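Table stuff, June so far

Quick one tonight, meant to do a proper write-up and ran out of evening. Most of these are the big table at Rincombe with the striped cloth on it. Yes the same cloth as last year. No I still haven't ironed it.

Pilar Montecinos wrote asking what goes where for the summer lunch and whether the trays are still usable. They are. Got 12 of them, all a bit battered, fine for bread or fruit if you put paper down first. Not for anything with sauce!! Learned that at Nastano.

Striped cloth — folds and all — with one of the gold trays, empty. Dent in the far corner, will try and push it out.
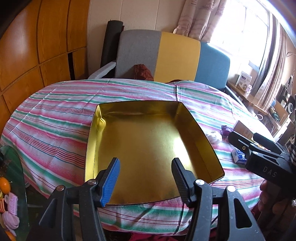

Two of the sponges, one on the stripes, one held in the gripper. Tan-yellow foam.

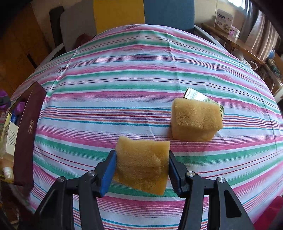 Still to sort before the lunch:

Second cloth. Viola has a plain one, cream I think, might be too short for the long table. If it is we do the end table with it and leave the long one bare.

Napkins. Have 44, all odd, all clean. Enough if nobody brings cousins.

Sponges get cut in half for the wash-up, they last longer and fit in the jugs. Scissors are in the drawer under the kettle, please put them back there this time.

Jugs. 3 glass, one has a chip so that one's for flowers only. Henk Groen said he'd bring another but he said that in the spring aswell.

Trays need a wipe and a dry straight away or they go spotty. Soft cloth, not the green scourer. I did one with the scourer, looks terrible now, it's gone under the plant pots.

Creases — Kacper says damp towel and leave it overnight, I say put plates on it. Plates will win becuase there's no time for the other thing.

More pics when the chairs come back from Lovero. Should be up to 2 car loads so if you've got a roof rack, shout. Message me or Viola, not the group, I've muted the group.

Luana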